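Terkodley Tote Station, Model 2
Home > Equipment > Benchtop Handling > Tote Station

Item status: in stock at Putari, ships on a pallet
Page last revised 1 Apr 2021

The Tote Station does one job. It takes small goods out of a basket and puts them in another basket, in the order your packing slip asks for, until you tell it to stop. It does not plan your week or transform your business. Our earlier brochure said it would, and we have recycled the brochure.

What it needs
A flat table, a wall outlet and plain plastic baskets of the kind you already own.

What it does at a steady pace
146 picks an hour with mixed goods, 157 with boxed goods only. The old model managed 138 and made a noise.

What changes for your people
The packing room at Hadora has run two stations since December. The jobs are all still there, though they have moved over a few feet. The packers used to spend the morning reaching into baskets and the afternoon complaining about their shoulders. Now they check orders, deal with the odd shapes the station refuses, and complain about the station. Management regards this as progress, and so do the shoulders.

Expect a dull first week. Somebody has to show the station each kind of item, and the best person is whoever packs it now, which should be paid as training time and not squeezed in over lunch. Expect arguments about who gets to press the pause button, too. We put it on the front so that anyone can.

What it will not do
Lift anything wet, live or knitted. Fold. Apologize.

Service and spares
Finger pads are a wear part and come in pairs. Ásgeirsdóttir handles repairs and answers the phone in person - have your serial number ready, she will ask.

Basket setup
Baskets are the part of the system that buyers think about last, usually on delivery day. Pick one type and stick to it. A white one with round holes in the walls and a cut-out handle at the end will do nicely, though a glossy floor throws back the ceiling lights in streaks, so try it under your own lamps before you order a stack. Start with it empty on a clear patch of table, open the fingers wide above the near end, and move any stray papers out from under the side before you teach the first pick.

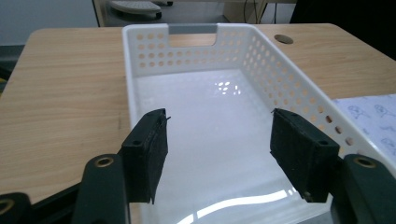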